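Cushions, shiny floors and the planner that wouldn't wait

13 July 2019 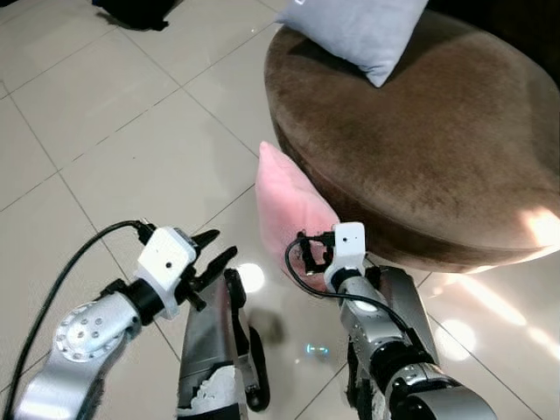 Right arm in against the pink cushion, left one open and waiting its turn.

So, the cushion job. If you've been reading for a while you'll remember I promised to write up the software side of the tidying work once we had something worth showing, and then went very quiet. I've got a cup of tea and a free evening, so let's have a go.

The task sounds like nothing. Find the cushions, pick them up, put them where they're meant to live. My eight-year-old nephew could do it (he wouldn't, but he could). For our two-armed friend it has eaten most of my summer, and very little of that went on the bit I thought would be hard.

I expected grasping to be the nightmare. Cushions squash and sag, and a two-fingered gripper wants something with a proper edge. But it's gone all right! The trick Zdislava Holub talked me into was to stop looking for a perfect grasp and go for the lower part of the cushion, push in gently until the motor current rises, then close. If the current doesn't rise, back off and try a little lower. It's about as clever as feeling for a light switch in the dark, and it beat my lovely grasp scorer on the first day we ran them side by side. I was a bit sulky about that.

The floor is another matter. Those big beige tiles are glossy, and when the sun comes in you get bright blobs all over them. Our depth camera hates it. Where there's a strong reflection it either gives you no depth at all or cheerfully reports a point well below the floor, as if someone had dug a pit. The planner then looks at its map, sees a hole next to the ottoman and refuses to put an elbow anywhere near it. I spent two days hunting for a bug in the collision code before I thought to draw the raw points on screen. There it was, a row of little wells, one for every shiny patch.

The fix is boring and I'm quite proud of it. We fit a plane to the floor at start-up, and any point that lands more than 20 mm under it gets thrown away and marked as floor. No learning, no big model. I did have a go at training something to spot glare, but it also decided that the sunny side of the ottoman was glare, and then the arms had a solid piece of furniture they didn't believe in. Back to the plane.

The brown velvety fabric has been its own little adventure. Brush it one way and it's tan, brush it the other and it's chocolate, so anything that relies on colour thinks the ottoman is several different things. I ended up segmenting on shape first and only using colour to tell one cushion from another. Pink on brown is easy. The grey-blue one is harder than you'd think, and I still get the odd frame where its corner is handed over to the floor.

Now, the planner. We're using Prernel for the arm motions, with a thin layer of our own on top called Cirillo that decides which arm does what. For ages Cirillo planned both arms together, every time, even when one of them had nothing to do. That's fourteen joints' worth of searching so the left arm could stay put! A single plan took 1680 milliseconds on a good run, and you could see the whole thing stop and think between moves. It looked like me in a supermarket.

What I've changed is that the arm with no job gets frozen and treated as an obstacle, and the busy arm plans around it. Same move, same start, 279 milliseconds. The catch is that the frozen arm can be parked somewhere stupid, and then there's no way round. If no plan comes back within 200 milliseconds of the usual time, Cirillo gives up and goes back to planning both. I'd like something nicer (maybe a handful of polite parking poses it can choose from), but it'll do for now.

One thing that caught me out, in case it saves somebody an afternoon: cables. They loop out from the gripper housings and run back down the arms, and our collision model had no idea they were there. The planner loved a wrist roll that would have wound one up like spaghetti. I've put a fat invisible capsule round each loop and limited how far the wrist can turn in one go. Crude — but I've stopped hovering over the stop button quite so much.

Still on the list: two-armed lifts for the bigger cushions, a sensible retry when a grasp slips, and logging that doesn't fill the disk overnight (sorry, Zdislava). I'm also meant to be giving a talk on all this at the Woltcombe meet-up in September, so if you're coming and there's something you'd like me to cover, stick it in the comments. Somebody has already asked whether the Dandent people will be there with their folding demo. I don't know, but I've emailed them and I'll update this post when I hear back.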